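From: Joscha Rathjen
To: brallidance-dev
Subject: Re: white-on-white segments, keep or drop?

Knut Lammers wrote:
> I went through the Harkus recordings again. The segments with white
> objects on the white sheet lose tracking more than anything else we
> have. I would drop all of them before training. Is there a number
> behind keeping them?

There is, for one setup. I trained the Dijkstra policy twice on 300 demonstrations, once with the low-contrast segments and once with them replaced by wood-table segments of the same length. Evaluation was 100 trials per policy, both hand-held grippers recorded, wrist views only.

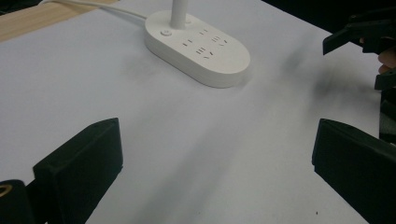 With the segments kept, the policy failed 13 approaches on white targets. Without them it failed on white targets far more often, and nearly all of those failures were early closes on a shadow edge. On the wood table I see no difference worth reporting.

Your point about tracking stands. The pose filter has few features to hold on to when the sheet fills the view, and drift builds up until the table edge comes back in. I now cut any stretch longer than 5 seconds without a relocalization and keep the rest.
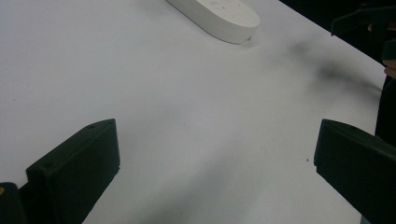
The second gripper and the operator's hand are not masked in either run. I tried masking with the Tulier branch, but the mask flickers where a black finger passes over the dark background – that added more noise than it removed.

Config and split lists are in the repo under november/lowcontrast. If you rerun it, fix the exposure first. The auto setting shifts the gray of the sheet between takes.

Joscha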